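## Notes from the Slow Lane

Hi all, and happy Thu 2 July! I hope you've got the long weekend off. I'm spending mine under the hood, as usual, and this month it's coolant on my mind after a very sweaty afternoon with the wagon. 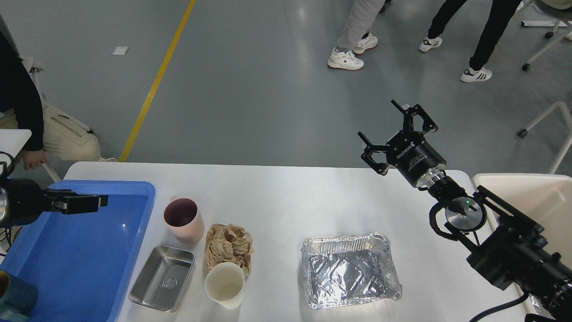
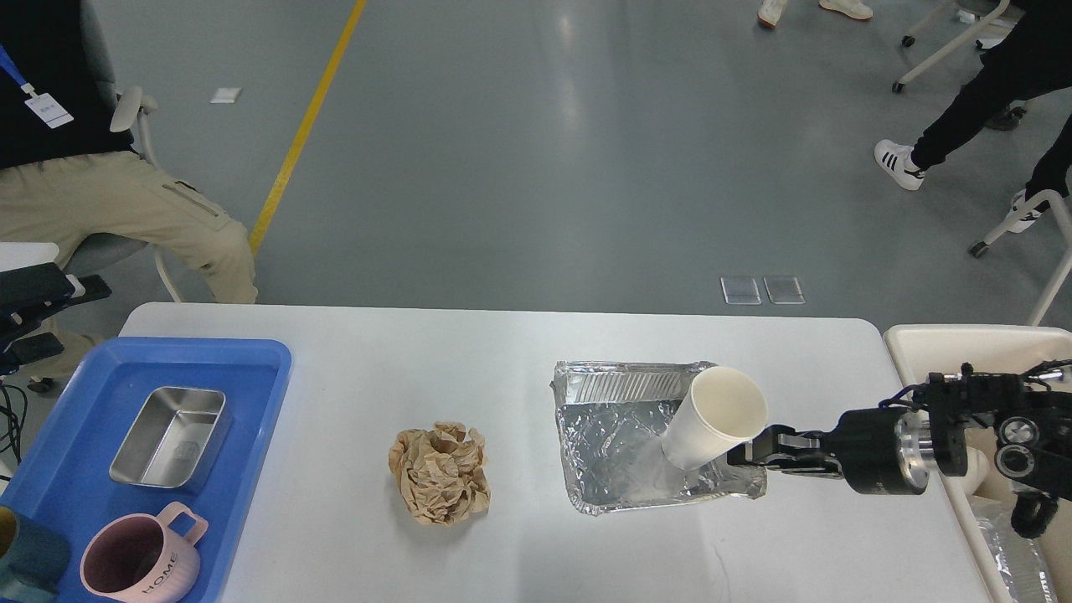
*White table, two moments from the same occasion.*

So, the wagon. I was coming back from Borkent with the windows down and the radio up when the temperature needle started creeping past the middle. I pulled over, turned the heater on full blast (miserable in July, but it does help) and limped home at 40 with my shirt stuck to the seat.

The next morning, engine stone cold, I opened the reservoir and found it way below the low line. I called Alfredo Dizon over at Saludo, who has looked after my cars for years, and he had me squeeze the upper radiator hose. Mushy! He wanted to pressure test the whole thing before I bought a single part, and I'm glad I listened. The hose was tired, sure, but the leak was coming from the water pump. I'd have swapped the hose, patted myself on the back and been stuck on the shoulder again a week later.

The bill came to $857 with the pump, both hoses, a thermostat and fresh coolant. Ouch. The other place I called wanted $1,000 for the pump alone, so I paid up and kept quiet.

A few things if you're driving somewhere hot this month:

- Check the reservoir before you start the car, never after a drive. Leave that cap alone while the engine's hot.
- Use the coolant in your owner's manual. Color tells you very little, and I've mixed up two greens myself.
- Look under the car in the morning. Sweet smell, colored drip? Get it seen to.

I've put 2,075 miles on the wagon since the repair, most of them between here and Ondby, and the needle hasn't budged. Next month I'm finally tackling the squeaky belt, so if you've got a favorite trick for getting at the tensioner, hit reply and tell me!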